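Ondham Board Games: table setup records

README for the setup folder

Overview

The folder holds setup records for the two-player board games kept by the Ondham games room. Each record covers one game: what is in the box, how it is laid out at the start of play, and how it is packed away. There are 9 records at present. Draughts and backgammon share a box but have separate records.

The records were begun by Gwenllian Beddoe and are now kept by Wyn Gronow. Glenys Voyle checks each record against the box before it is added.

Contents

games/ one plain text file per game
pictures/ pictures named after the game they belong to
missing.txt list of lost or damaged pieces
names.txt short names used in the files

Record layout

Each file has the same fields in the same order. A field with nothing to report is filled in with a dash. It must not be left out, as the index is built by line position.

title: name of the game
box: label on the lid
board: folding, solid, cloth or none
pieces: number per side, then total
start: layout before the first move
state: full, partly set or packed
notes: free text, up to 100 words

Board direction

Layouts are written from the viewer's side of the table, whichever side the players sit on. Near, far, left and right all follow this rule. Earlier files used White's side as near, and those by Huw James were converted in April. If a file still says "White near" in the notes field, treat its layout as unconverted.
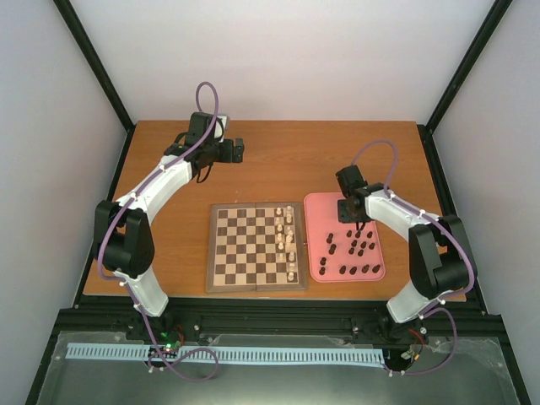

Chess is the game most often entered wrongly. Its start field must name the edge each colour is set along before anything else is given. With the white pieces along the right edge of the board, as they are on the wooden board here, the entry begins "white right", followed by the inner column (pawns) and the outer column (taller pieces). White counts as fully set at sixteen pieces. Black is entered on its own line in the same way. Use "column" for lines running from near to far and "row" for lines running left to right. Do not use rank or file, which change meaning when the board is turned.

Folding boards

Enter the direction of the seam under board, for example "folding, seam near to far". A faint seam still counts. Boards that will not lie flat are entered in missing.txt with the word "warped".

Trays

Loose pieces are kept on a tray while a game is being set up or packed. Pieces on a tray are never counted as set. If one colour is out and the other is not, the state field reads "partly set". Tray colour may go in the notes but has no meaning in the index.

Known problems

The draughts record gives the wrong total after 2 spare pieces were added to the box.
The backgammon layout has not been checked since the board was replaced.
Record 10 (nine men's morris) is in draft and is not in the index.

Changes

Send corrections to Róisín Daly with the game title and the field name. Corrections to piece totals need a fresh count of the whole box.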